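Quick one tonight, dinner is in the oven and I have 28 minutes.

So the sweater drawer. I've been putting this off since the move to Andley, when everything went into bags and came out of bags and went straight onto a shelf in a heap. Friday I pulled the whole lot out and started over, one sweater at a time, on the bed. Bed is the right height. Floor kills my knees.

First up, the rust-red one. My favorite, and the worst behaved. Face down, arms out, tag showing at the neck. 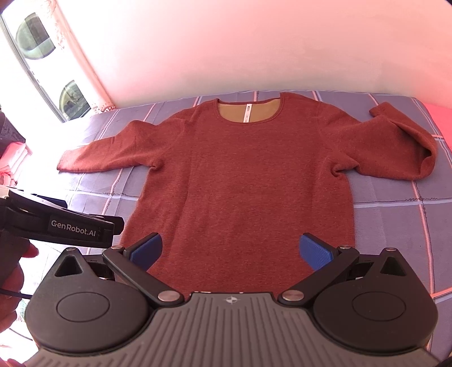
*Rust red, face down, sleeves out. One of them never wants to lie straight.*

I used to fold sweaters in half down the middle, like a book, and then wonder why there was a line down my front all day. Now it goes: face down, smooth the back with flat hands, sleeves in across the back, sides in, then up from the hem. Three folds or four depending on the shelf. The old shelves were deep. The new dresser (the Groen one, second hand, sticks in wet weather) has drawers that are wide and shallow, so a fat folded square just jams when you try to shut it. Ask me how I know.

Anyway. Fuzzy knits slide around. You get one side tidy and the other side wanders off, and then you've got a lump.

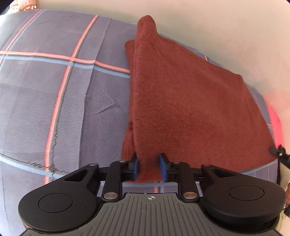
**Skundarari Slow Closet Club — members' pages**

For anyone new, the club is just a bunch of us in the same part of town trying to own less and look after what we've got. Monthly theme, everyone posts something. December is knitwear. I said I'd do mine early and obviously I'm doing it the night before.

Things I tried that didn't work for me:

- Hangers. Shoulder bumps. Never again.
- Rolling. Fine for T-shirts, but a thick sweater rolls up to the size of a loaf and then un-rolls itself.
- Those vacuum bags. OK for storage, but I wear these every week, so I was opening the bag constantly and gave up.

What does work is folding small enough that it'll stand up on its edge. Then you can see every sweater at once and you don't wreck the pile to get at the one on the bottom. Takes a couple of goes to get the width right. I measure against the drawer with my hand, thumb to pinky, and a bit.
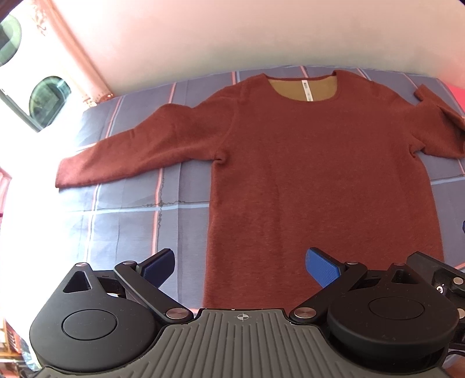 Sleeves are the part I always rush. If the cuff sticks out past the side you're going to see it later, so tuck it back on itself before you bring the hem up. And do the second sleeve on top of the first, not next to it, or the middle goes thin and the whole thing flops over. Shake it out and start again if it's gone wrong, it's quicker than fixing it. I shook this one out more than once and I'm not proud of the langauge.

Also check for pilling while you've got it flat. I do a quick pass with the little comb from Bruvura and pick off whatever's left. The underarms are always the worst. Two minutes, done.

One more thing, the cardigans. Button them first. All the buttons. I skip it every time and every time I regret it.
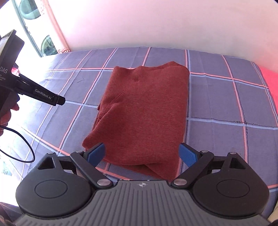
*Folded, more or less. Top edge is still a bit wavy.*

Not perfect and I don't care that much. I'd like a neater edge but the knit is thick, and it does what it wants.

Still to do: the gray wool pile, scarves, and the bag of "maybe" that has followed me through two apartments. I'll post the drawer when it's full, if I remeber.

Timer's going — bye!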